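1/ Okay, I finished my reread of Ultlow last night and I have been walking around the house all morning wanting to talk to somebody about it, so you all get a thread. Spoilers for the whole run, including the last issue. Get a coffee first, I tend to go on.

2/ If you never picked it up: Pandilden is a retired river guardian who can hear anything that has ever been said near running water. Lovely power, terrible for family dinners. She left the city of Dutitz after the flood and told everyone her son had drowned in it.

3/ He hadn't, of course. Her son is Ham, and he's the ferryman we've been following since the second issue, the one with the bad knee and the dog. I did not see that coming the first time and I'm still a little embarrassed, because the clues are everywhere when you go back.

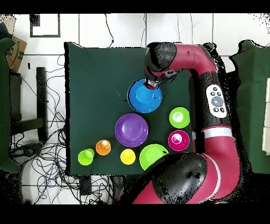

4/ THE CLUES, for my fellow slowpokes

Ham never speaks while the boat is moving. Not once! He waits until he's on dry ground, every single time. I thought that was just the artist wanting quiet pages on the water (and they are gorgeous pages), but he knows she'd hear him.

5/ Then there's the lullaby. Pandilden hums it in the market chapter, and 9 issues later Ham whistles the back half of it while he's fixing a rope. The letterer used the same wobbly little notes both times. I had to go get the earlier book off the shelf and hold them side by side.

6/ And the coat! He's wearing her old guardian coat the whole time with the badge picked off. You can see the leftover stitching on his shoulder in the bridge fight. Somebody pointed this out to me years ago and I told them they were imagining things. I owe that person an apology and maybe a pie.
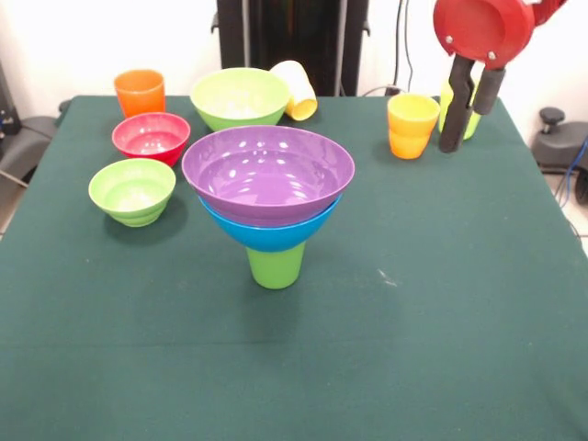

7/ What gets me is that she isn't lying to protect herself. The Dutitz council wanted the boy because he inherited the hearing, and a dead child is one they'd stop looking for. So she gave him to the ferry people and then lived beside a dry well for most of his life so she wouldn't be tempted to listen for him.

8/ I know plenty of readers think the middle drags, and I'll give you the salt war, which could have lost 2 issues without my missing them. But I like that we get all that time with Ham just doing his job. By the time the council catches up with him I knew every passenger on that boat.

9/ The page 92 reveal in the second collected book is still my favorite thing in any cape comic, if you can even call this a cape comic. No dialogue at all. She puts her hand in the river for the first time since the flood, and the next panel is Ham, miles upstream, looking up from his oars.

10/ And then he talks. In the middle of the river, with the boat moving, he says "I'm all right, Ma," and goes back to rowing. I cried the first time, I cried last night, and I fully expect to cry again whenever I get around to lending it to my sister and have to watch her read it.

11/ The ending I'm more mixed on. I wanted them to have one real conversation in the same room, and what we get is the lantern on the dock and her walking toward it. My husband says that's plenty. I would have taken six pages of them eating soup.

12/ Anyway, if you're going to try it, read the flood special after the main series, whatever the number on the spine says. It gives away the coat. I've got the salt war annual left to reread and I'm putting it off until December, so tell me if I'm being unfair to it.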